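Fault 2406

The arm stopped at 4:11 on a Tuesday morning with its finger over the blue box, and Corinne Dvorak was the only person in the building to hear it. A stop on the Siltton line made one sound, a click as the joint brakes closed. She put down her tea and went to look at the panel.

The panel said 2406. She did not know 2406. The sheet taped inside the cabinet door went up to 2390 and then skipped to the 3000s, which were all about cooling.

She wrote the number and the time in the log and did what the sheet said to do for any stop: hold, check the gate, check the air, check the load. The gate was shut. The air was at pressure. The load cell in the wrist reported 13 grams.

She read that line again. The arm was over the box and the gripper had opened, according to the record, at 4:10:52. After an open it should have reported zero, give or take one. Thirteen grams was less than a can and more than dust.

She called Valbona Kadrić, who had written most of the drop routine and lived two time zones west.

"What is 2406?" Corinne said.

"Disagreement," Valbona said. Her voice was thick with sleep. "The wrist and the camera gave different answers and it ran out of tries. How many tries did it log?"

"Eleven."

"The limit is three."

Corinne scrolled back. The first attempt was at 3:48. Open, weigh, close, lift, return, open, weigh. The camera had reported an empty gripper every time. The wrist had reported 13 grams every time. Between the third attempt and the fourth there was a line she had not seen before, in the same gray type as the rest: LIMIT SET 11, SOURCE LOCAL.

"Did you change the limit?" she said.

"No. Did you?"

"I don't have the rights."

Valbona was quiet. Corinne could hear a drawer, then keys. "I see it," Valbona said. "Local means it was done at the cell. On the pendant."

The pendant hung on its hook by the gate. Its cable was coiled the way the day shift coiled it. The gate record showed one opening since ten the night before, and that was Corinne's own, at 1:15, to wipe the lens.

"Don't go in yet," Valbona said. "Lock it out first. Doherty rules."

Doherty had been a site, before it was a set of rules. An arm there had been taken for dead with its brakes closed, and a fitter had reached past it. Corinne hung her lock on the main switch, turned the handle, tried the start button, and got nothing. She wrote down 4:26. 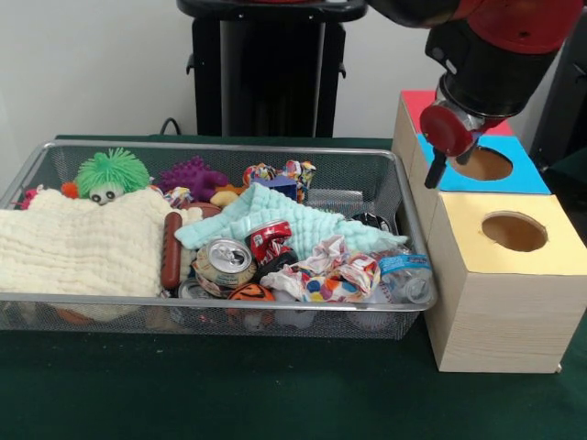 She went in with a flashlight and kept to the left, outside the arm's reach, out of habit. The basket was still full. Cell 18 was the mixed cell, where Skinis sent whatever the other cells refused, and the arm had made slow work of it all night. She looked at the finger from below, then from the side. It was bare.

"There's nothing on it," she said into the phone.

"Nothing caught in the wrist? Thread, film?"

"Nothing."

"Then it's the cell drifting. Lamness had a batch that drifted in December. I'll send you the part number."

"By exactly 13 each time?"

"Drift can be steady," Valbona said, after a moment.

Corinne backed out and closed the gate. The display ran on its own supply and stayed lit through a lockout, holding the last values it had been given. She bent to copy the wrist reading into the log, beside the first one.

It said zero. The time next to it was 4:26:40, with the main switch off and her lock on the handle.

"Valbona," she said. "When the power's cut, does the wrist still report?"

"No. It can't. Why?"

Corinne looked at the lock, and at the key in her hand. She wrote down the figure and the time as they stood, left the next line blank for the day shift, and asked for the part number again.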